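Diário de trabalho do projeto Jimow
Laboratório Guerra, bancada de demonstração manual

A sessão teve início às nove horas, com a verificação habitual dos dispositivos de mão e a leitura das notas deixadas na véspera. Ficara pendente a questão do sincronismo entre as pinças, que nas últimas gravações apresentavam um desfasamento variável no arranque. Reiniciei o serviço de aquisição da Stekora e fiz uma série curta de aberturas e fechos simultâneos com as duas mãos. O desfasamento manteve-se dentro do valor aceite pelo protocolo, pelo que autorizei o prosseguimento dos trabalhos e remeti a análise da causa para a equipa de software.

O plano do dia contemplava a família de tarefas designada por «recipientes leves». Trata-se do conjunto que mais dúvidas tem suscitado desde dezembro, quando a Luter solicitou que o repertório de demonstrações passasse a incluir objetos transparentes e objetos cuja forma cede ao contacto. A Dra. Catriona Guthrie, que coordena a recolha, pediu que se desse prioridade à preensão pela alça e que as restantes variantes ficassem para depois, conforme o tempo disponível. Assim se fez.

A instrução entregue aos demonstradores é breve. Aproximar a pinça direita da alça, fechar os dedos no arco, deslocar o recipiente para outra posição na placa branca, pousar, abrir, recuar. A mão esquerda permanece junto à borda anterior da placa até ser necessária. O texto não fixa velocidade nem altura. Na reunião de preparação discutiu-se se deveria fixá-las, e prevaleceu o entendimento de que a variação entre pessoas tem interesse próprio para o modelo, desde que cada execução seja contínua e sem hesitações prolongadas.
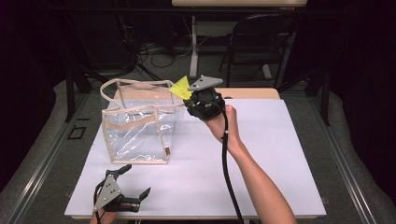
Fig. 1. Preensão da alça bege com a pinça direita.

Convém registar uma dificuldade que o protocolo não previa. A alça é flexível e forma um arco largo, o que permite segurá-la em muitos pontos. Quando o demonstrador a toma perto do topo, o recipiente tende a ficar suspenso com algum equilíbrio. Quando a toma mais para um dos lados, roda durante a elevação e chega à placa inclinado. Ambas as situações ocorreram ao longo da manhã. Decidi conservar as duas no conjunto e assinalar a segunda com a etiqueta «rotação», que já existia para os sacos de tecido e que agora se estende a esta família. A decisão carece de confirmação da coordenação.

Outra observação diz respeito ao cabo da pinça direita, que acompanha o antebraço. Em movimentos amplos para a esquerda, o demonstrador sente a tração e corrige o gesto sem dar por isso. Ao rever as trajetórias, a correção aparece como uma pequena curva perto do final do percurso. Um braço robótico que aprenda com estes dados poderá reproduzir essa curva sem que exista cabo algum a justificá-la. Propus que se acrescentasse uma folga ao cabo antes de cada bloco de gravações e que esse passo constasse da lista de preparação. A Dra. Guthrie concordou e ficou de rever a redação.

Foram rejeitadas 5 execuções no período da manhã, todas por abertura antecipada dos dedos. Nenhuma foi apagada. Seguiram para a pasta de exceções, segundo a regra adotada para o projeto, uma vez que a equipa de aprendizagem admite vir a utilizá-las como exemplos negativos. Devo dizer que mantenho reservas quanto a essa utilização, porque a causa da falha não fica anotada com pormenor suficiente. Já o escrevi noutras entradas deste diário e não alterei a minha posição.

Durante a pausa tratou-se de assuntos administrativos: o pedido de reposição de dedos para as pinças, a marcação da visita técnica da Luter e a atualização do inventário. O total de demonstrações validadas no projeto é agora de cerca de 3000, somadas todas as famílias. A distribuição continua desigual. Os objetos rígidos e opacos ocupam a maior parte do conjunto, e a Luter tem insistido, com razão, na necessidade de corrigir essa proporção antes do relatório final.

A tarde foi dedicada à variante com conteúdo. O objeto escolhido foi um volante de badminton de cor amarelo-esverdeada fluorescente, leve e de contorno irregular, fácil de distinguir através do plástico. Interessa saber se a imagem recolhida na própria pinça permite acompanhar a posição do volante enquanto o recipiente é manipulado, dado que a câmara de cima perde esse pormenor logo que a mão se interpõe.

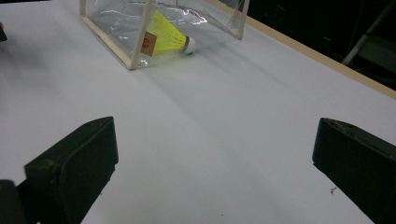

Página modificada pela última vez em 14 de julho de 2026

A vista da pinça tem a vantagem de mostrar os dois dedos e o espaço entre eles, o que ajuda quem anota a decidir em que momento começa a aproximação. Tem também um inconveniente que importa deixar escrito. O plástico enrugado devolve reflexos muito brancos, que se confundem com o tampo, e os limites do recipiente deixam de ser evidentes. O volante, pelo contrário, mantém-se legível, tanto na saia colorida como na base clara. O pequeno rótulo castanho-alaranjado também serve de referência, embora nesta perspetiva se sobreponha à saia. Na anotação deve marcar-se primeiro o volante, depois as arestas claras, e só no fim o contorno do plástico, aceitando que este último fique incompleto em alguns instantes.

Experimentou-se reduzir a iluminação lateral durante um bloco. Os reflexos atenuaram-se, mas as sombras no tampo tornaram-se mais extensas e o ruído da imagem aumentou. Voltou-se à configuração anterior. A coordenação entende que o sistema deverá trabalhar em condições de luz comuns e que não há proveito em preparar uma bancada ideal que depois não se encontrará em parte alguma. Subscrevo esse entendimento, com a ressalva de que a posição das luminárias deve ser anotada no cabeçalho de cada bloco, o que hoje só passou a ser feito a meio da tarde. Os blocos anteriores foram completados de memória e levam essa indicação.

Quanto aos demonstradores, participaram 2 pessoas em regime de alternância. A rotação passou a fazer-se ao fim de cada bloco, e a qualidade das últimas execuções beneficiou com isso. Uma delas referiu cansaço no pulso direito, que atribui ao peso do corpo da pinça quando mantida no ar. Foi-lhe recomendado apoiar o cotovelo entre execuções. Comuniquei o facto à coordenação e sugeri que a duração máxima de cada bloco seja revista, à semelhança do que se fez para a teleoperação, em que a postura é menos exigente.

A comparação com a teleoperação voltou, aliás, a ser tema de conversa. Com o comando à distância, a mesma tarefa da alça exige várias tentativas e produz gestos lentos, com paragens antes do contacto. Com as pinças de mão, o gesto sai natural e a pessoa sente a resistência do material. Perde-se, em contrapartida, a garantia de que o braço consegue alcançar todas as posições demonstradas. A verificação de alcance é feita mais tarde, no módulo Stekora, e rejeita uma parte das trajetórias que na bancada pareciam corretas. Solicitei que o resultado dessa verificação nos seja devolvido no dia seguinte, para que se possa ajustar a zona de trabalho sem esperar pelo fecho da semana.

Ficam por resolver, para a próxima sessão, a confirmação da etiqueta «rotação», a folga do cabo e a colocação do recipiente em orientações ainda não cobertas. A grelha prevê 7 orientações iniciais e a última não chegou a ser gravada. Será a primeira a executar, antes da mudança de família.

Os dados foram copiados para o servidor do laboratório e a cópia foi conferida. Bancada encerrada às dezoito horas e dez.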